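**Unit 4 - Shelf allocation and facings**

Revised 22 March 2020. Replaces the January version. Read before attempting the problem set.

### 4.1 Terms

A *facing* is one unit of a product visible at the front edge of a shelf. Units stacked behind it add to shelf stock but do not add facings. *Linear space* is shelf width measured along the front edge. *Capacity* is the number of units a position holds when full, so for a single layer

capacity = facings x units deep

If units can be stacked, multiply by the number of layers. Candy in loose wrappers is normally treated as one layer, since stacked bars slide.

### 4.2 Space elasticity

Space elasticity is the percentage change in unit sales divided by the percentage change in space. For most packaged food it is positive and well below one. Doubling the space does not double the sales, and the gain from each added facing gets smaller. Impulse items tend to have higher values than staples: a shopper who came in for flour will look for flour, but a shopper who did not plan on candy has to see it first.

Elasticity estimates from a single store are weak. Location, price and promotion usually change along with space, and the regression cannot separate them unless at least one is held fixed.

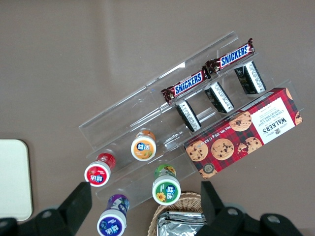
Orientation is the decision most often left out of student planograms. A bar product can be set with its long side along the shelf or with one end toward the shopper. The first uses more linear space per facing but shows the whole name; the second fits more facings and shows mostly wrapper end. The two Snickers bars on the top tier of the clear rack are set the first way, end to end, with the logo running the length of the wrapper. Turning them would free linear space on that tier, provided the tier is deep enough. Check depth before you propose it - tiered racks are often shallow.

### 4.3 Worked case: Rallberg

The Rallberg store stocked one bar product at two checkout positions for equal periods, with price and facings unchanged. Position A sold 2,383 units and position B sold 2,429. The difference is 46 units, or 1.9 percent of A. Without the weekly breakdown we have no estimate of variance, so do not report this as an effect of position.

Gross margin at B for the period was 238 dollars. Divide by linear feet to compare it with other categories in the same fixture.

### 4.4 For next session

- Redo the Rallberg comparison using the weekly sheet.
- Read the Bendirlow case, sections 1 and 2 only.
- Bring a planogram for one fixture, to scale, with orientation marked for every product.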